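Search this site Search Advanced

3.2 Collecting demonstrations

Each demonstration was given by remote control. The operator sat away from the cell, watched the camera views on a screen and moved the arms with a pair of hand controllers. We did not script the motion. The only fixed points were the start pose and the goal, which was to fit the caddied drive in the computer.

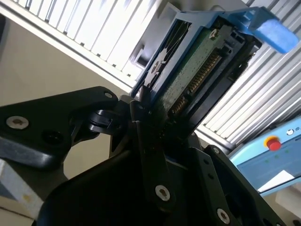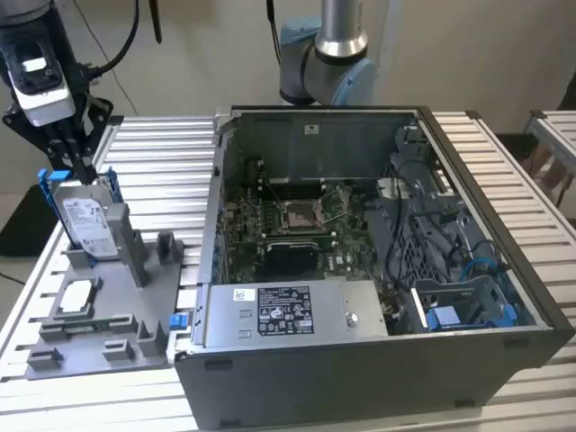

Figure 2. Wrist camera view (first) and fixed camera view (second) of the workspace. The hard drive is mounted in a blue plastic caddy in both.

Both views were recorded together with joint positions and gripper opening. The wrist view matters most once the caddy is in the fingers, as its angle is hard to judge from a distance. The fixed view gives the position of the open case and the fixture tray. Policies trained on one view alone are compared in Section 5.

In total we kept 1,000 demonstrations out of 2,559 attempts. An attempt was dropped if the operator stopped early, if the drive was let go outside the fixture or the case, or if either video stream lost pictures. Xuelian Dong checked the recordings against these rules, and unclear cases were watched again by a second person.

Operators had about 17 minutes of practice before their first recorded attempt. Most found the grasp easy and the final push hard, as the Jekum controllers give no sense of force. Some learned to let the caddy rest lightly on the bay edge and then straighten it. This habit shows up in the trained policy too, and we return to it in Section 6.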